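Esmalte Skirnum verde niebla - bote de 1 kg en polvo

Ref. Ukia / Esmaltes / Alta temperatura
Disponible. Se envía desde el almacén de Grutitz.

Si llevas tiempo persiguiendo ese verde suave de las celadonas antiguas sin pelearte con un horno de gas, este esmalte te va a encantar. Skirnum es un polvo de alta temperatura pensado para horno eléctrico, con un tono entre menta y gris que se aclara donde la capa queda fina y se vuelve más azulado donde se acumula. ¡Y lo hace sin apenas esfuerzo! Basta con una pieza bien bizcochada, una mezcla sin grumos y un poco de paciencia con el enfriamiento.

Lo formulamos en el taller de Ukia durante un invierno larguísimo de pruebas, y es el esmalte que más usamos en nuestra propia vajilla. Funciona de maravilla sobre gres blanco y porcelana. Sobre gres tostado sale más apagado, tirando a oliva, y hay quien lo prefiere así (a nosotros también nos gusta, sobre todo en jarras). 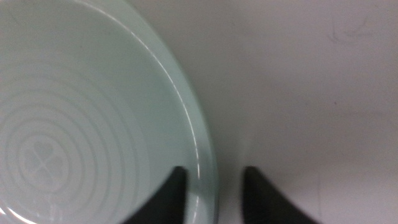
Cuenco en verde menta, con brillo suave y el tono más intenso hacia el borde.

Preparación

Echa siempre el polvo sobre el agua, nunca al revés, y déjalo reposar una noche tapado. Al día siguiente remueve a fondo y pásalo dos veces por el tamiz. Nosotros usamos el Buschmann de malla fina, que se vende aparte y aguanta lo que le eches. La textura buena es la de la nata líquida: si al meter el dedo se te marcan las huellas, añade polvo; si gotea a pegotes, añade agua a cucharadas.

Ponte mascarilla para polvo fino mientras mezclas y limpia la mesa con esponja húmeda. Nada de barrer en seco.

Aplicación

Por inmersión es como más luce. Cuenta hasta tres, saca la pieza, gírala para que escurra y no la toques hasta que pierda el brillo. A pincel también va bien, con tres manos cruzadas y dejando secar entre una y otra, aunque en piezas grandes puede quedar alguna marca. Con pistola, capas finas y muchas pasadas - sale un acabado precioso, muy parejo.

Deja el pie limpio y unos milímetros libres por encima. Es un esmalte tranquilo, pero con la capa gruesa se mueve un poco en paredes verticales.

Ficha

Peso neto: 1.000 g
Presentación: polvo seco, bote con tapa de rosca
Temperatura: cono 6
Meseta final: 30 minutos
Acabado: satinado a brillante, según enfriamiento
Sin plomo añadido
También en saco de 2.000 g para talleres y escuelas 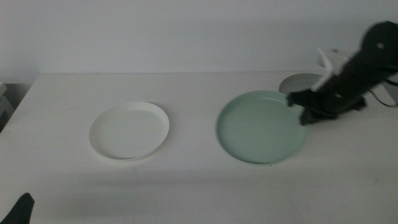

¿Puedo combinarlo con un esmalte blanco en la misma pieza?
Combina muy bien si pones primero el blanco y dejas que el verde lo pise apenas un centímetro. Haz antes una placa de prueba en vertical, porque en la zona donde se juntan los dos el esmalte se vuelve más fluido.

Gama Skirnum

El verde niebla es uno de los 11 colores de la serie. Todos comparten base, así que puedes mezclarlos entre sí en seco para buscar tonos intermedios. El azul lago con un poquito de verde niebla es una delicia, pruébalo en tazas. En octubre se suma el ámbar, que ya está en las últimas hornadas de prueba.

Conservación: en polvo, cerrado y en sitio seco, no caduca. Ya mezclado, guárdalo tapado y remueve bien antes de cada uso.

Ficha actualizada el 2 de agosto de 2026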